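What we're buying next, and what we're not

I said in September that I'd write up the numbers once we had agreed on them. Dennis Koech and I went through the list twice, Marilou Cabanatuan went through it once and took two things off, and this is what was left.

The budget for the next round is $3000. It has to cover spares and consumables for the two-arm setup we use for floor pickup. It does not cover a second robot. Szabolcs Dobos asked, and the answer is still no for this year.

We started from the task. The arms pick litter off a bedroom carpet and put it in a round black bin by the bed. The floor is soft, the items are light, and there is a bed on one side and a sofa on the other. Most of what we decided comes out of those few facts.
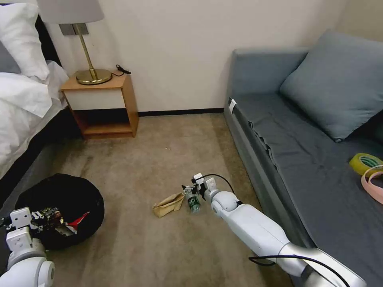
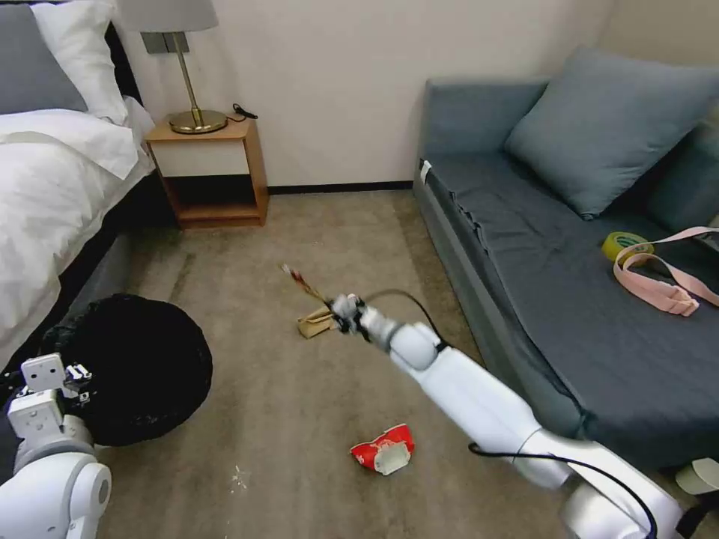
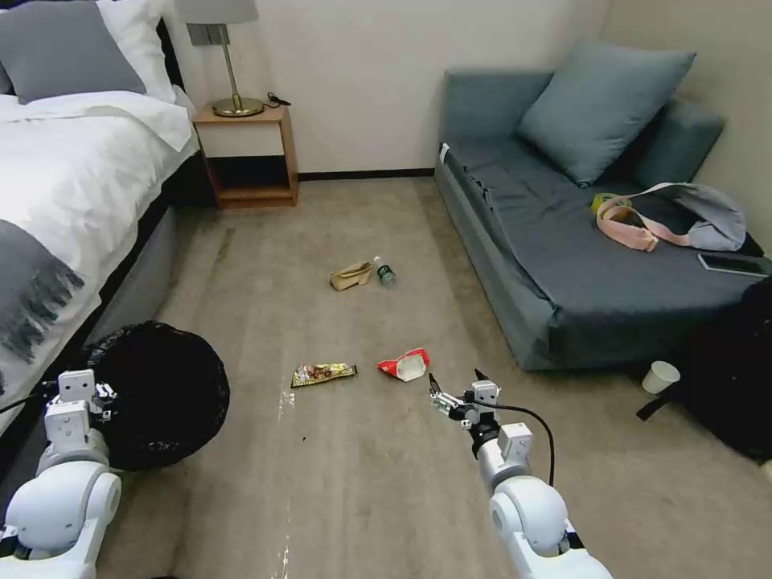

Paper bags, snack wrappers, bottles, that kind of thing.

Where the money goes

Fingertips come first. We are ordering 4 spare sets from Koskela. Carpet is hard on fingertips, because the arm has to press down a little to get under a flat wrapper, and I would like to stop planning our weeks around the last good pair.

Second is cable. The cable that loops along the right arm needs slack to reach the floor and still get back over the bin, and slack catches on things. Hestuvex sells a longer one with a better jacket. We are getting two, plus clips. Tanveer Bajwa wanted the full cable guide kit, but it adds weight near the wrist and I'd rather try clips first.

Third is a spare gripper from Lasaneo. It is the biggest line on the list by a long way. I went back and forth on it, but the lead time settled the matter – without a spare, one stripped gear means the whole setup sits.

All of that together is $1716 with shipping.

What's held back

$500 stays aside for repairs. Last year we held back nothing and ended up asking for more money in the middle of the work, and I don't want to have that conversation with Elspeth Haldane again.

The rest is not assigned yet. Dennis would put it toward a service plan from Waltitz. I have read the terms and can't tell whether fingertips count as wear parts. I've written to ask.

What came off the list

A wider gripper, for bigger items. The one we have copes with what we give it.

A second bin. Marilou pointed out that we can empty the first one more often.

Litter costs next to nothing, so it never had a line. Save your chip bags and leave them in the box by the door.

Orders go in once Waltitz replies.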